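The Erdale Town Band Tapes: Cataloging a Local Music Collection
Student project report, submitted 17 Nov 2023
Faustino Meléndez

1. Background

The Arriaga collection is a set of reel and cassette recordings of dance bands and small jazz groups that played in and near Erdale. It came to the music library in 30 boxes, with a typed list that covered only part of the contents. My project was to listen to a portion of the tapes, write catalog entries for them, and trace the players where I could.

I chose the Clanarum Ballroom recordings because they seemed to hang together. The same house band appears on most of them, first as a six-piece and later with two extra saxophones. The guest players changed from week to week, and the announcer usually names them before the second number.

2. Method

I worked through 236 tapes. Each one was transferred to a sound file at normal speed, with no noise reduction, and saved under its box and tape number. I then listened to the file once all the way through and filled in a form: band name, titles, soloists, running order, condition of the tape and anything said from the stage.

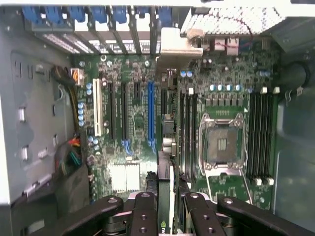 Titles were the slowest part. The announcer gives them for most of the slow numbers but almost never for the fast ones. When I knew the tune I entered it right away. When I did not, I wrote down the first eight bars and compared them with the song index in the reading room. Tunes I still could not place were entered as "unidentified" with the key and tempo.

Spellings of names were another problem. The trombone player is written three different ways on the tape boxes. I used the spelling in the dance hall's printed programs and listed the others as variants.

3. Results

The finished catalog has 2958 entries, one for each performance. Of these, 1433 have at least one named soloist. The rest are either ensemble numbers or have solos I could not assign with confidence. The clarinet solos were the easiest to assign - the band only had one clarinet player for most of its life, and he had a very wide vibrato.

The most useful find was a run of February broadcasts by the Prornach Stompers, a group that had been known only from a handbill. They have a banjo and a sousaphone in place of guitar and string bass, and the pianist sings on four of the numbers. The sound is good except for a dropout in the middle of the second tape.

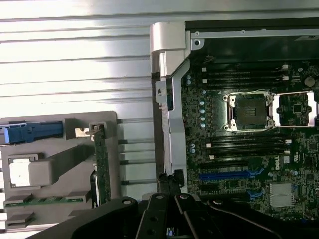 The house band's repertoire also changed more than I expected. The early tapes are nearly all waltzes and foxtrots. By the later boxes there is a full set of New Orleans tunes after the break, often with the guest trumpet player leading.

4. Problems and further work

Nine tapes were too brittle to play and were put back in their boxes. Several boxes have dates that do not agree with what the announcer says, and in those cases I entered both.

The private party recordings still need to be cataloged. I would start with the ones marked "Arriaga house", where two of the Clanarum players can be heard talking between numbers about earlier bands they had worked in. A typed transcript of that talk would help whoever takes on the next set of boxes.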